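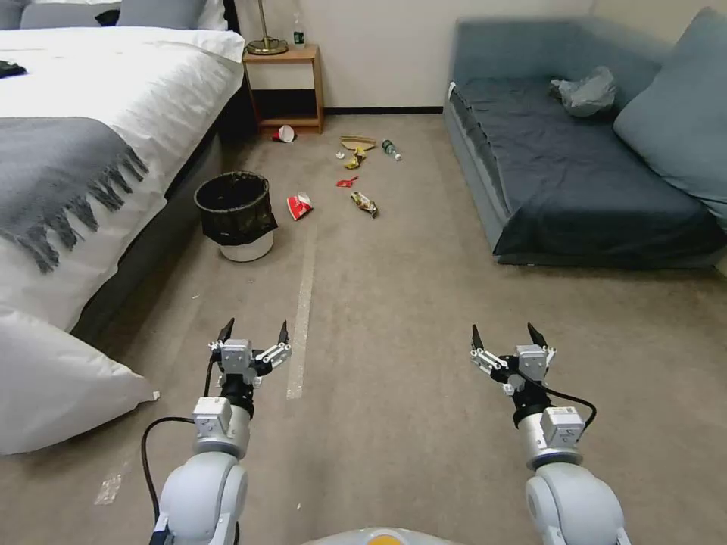 Apuntes de la sesión 3: recogida de demostraciones
Curso de aprendizaje por imitación, módulo práctico
Docente: Ama Mahama. Asistente de laboratorio: Kwaku Agbeko

1. Objetivo de la sesión
En esta práctica cada pareja graba demostraciones de la tarea «recoger la basura del suelo» en la habitación de ensayo. El modelo aprenderá solamente lo que le mostramos, por eso pido que lean los apuntes completos antes de tocar los mandos.

2. Definición de la tarea
Un episodio comienza con los dos brazos en posición de reposo, las pinzas delante del cuerpo, y termina cuando el último residuo está dentro de la papelera y los brazos han vuelto al reposo. En la configuración base se colocan 8 residuos sobre la moqueta, entre la papelera y el sofá. Deben mezclarse materiales: vasos de papel, envoltorios, cartón, una botella pequeña de plástico. Los envoltorios arrugados son los más difíciles, porque cambian de forma al cerrar la pinza.

Lo que está encima de la cama, del sofá o de la mesilla no forma parte de la tarea. Tampoco la almohada del suelo. Estos objetos el robot los debe dejar donde están.

3. Variación entre episodios
Entre un episodio y el siguiente se cambia la posición y la orientación de todos los residuos. La papelera se mueve cada 3 episodios. No ordenen los objetos en fila: en el conjunto Witano del curso pasado ocurrió esto y la política aprendió a barrer siempre de izquierda a derecha.

4. Cómo mover los brazos
Movimientos continuos, sin pausas largas. Si la pinza falla un agarre, se repite con calma y se conserva el episodio; estas correcciones son útiles. Si un brazo toca el mueble o un cable queda tenso, se detiene la grabación y se marca como descartada.

5. Entrega
Cada pareja entrega 63 episodios válidos en la carpeta Kyei, con una anotación de 2 líneas por episodio: residuos usados y agarres fallidos. Los descartados van en una subcarpeta separada, no se borran. Las dudas sobre los mandos se consultan con Kwaku antes de empezar el turno.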